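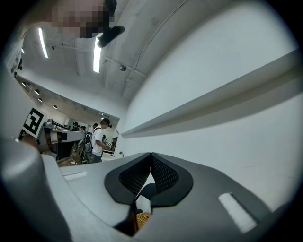

ロルクム作業室の白い壁と天井。蛍光灯は2本ともこのまま使います。

2026年2月8日
文:アンバー・ウィットロック(トンドモント広報)
シェア 274 コメント 17

こんにちは、トンドモントのアンバーです! うれしいお知らせがあるので、張り切って書いています。私たちの貸し作業室「ロルクム」が、新しい利用者の受け付けを始めました。料金は1時間900円、予約は1時間単位です。

これまでは会員さんだけの部屋だったのですが、「ちょっと手を動かす場所がほしい」というお問い合わせが昨年9月から続いていて、それなら開けてしまおう、と(決まるまでは早かったです)。

部屋の話をさせてください。壁も天井も白です。壁には白い細長い出っ張りが横に通っていて、私はこの線がとても好きなんです。下にふんわり影が落ちるところなんて、ずっと見ていられます。改装の相談では「取ってしまえばすっきりする」という意見も出たのですが、私が粘って残してもらいました。ただし、物を載せるための棚としては案内していませんので、荷物は足元の空いた場所にお願いしますね。

天井には細長い蛍光灯、それから白い配管が留め具で固定されて通っています。隠す案もありましたが、設計をお願いしたオンドレイカの皆さんと話し合って、見えるままにしました。工房っぽくて気に入っています。壁にはうっすら汚れもありますが、今回は塗り直しをしていません。作業する部屋ですから、気楽に使っていただけたらと思います。

利用できるのは、手芸、模型、紙もの、小さな木工の仕上げなどです。大きな音の出る工具と、スプレー塗装はご遠慮ください。材料は持ち込みでお願いします。終わったら床を掃いて、照明を消してからお帰りください(私もよく消し忘れます)。

ご予約は、トンドモントの受付窓口かお電話でどうぞ。系列のフロルベルグ会員の方も同じ料金です。延べ1000人以上に使っていただいてきた部屋なので、新しい方がどんなものを作りに来てくださるのか、今からわくわくしています! 取材や見学のご相談は、広報の私、アンバー・ウィットロックまでお寄せください。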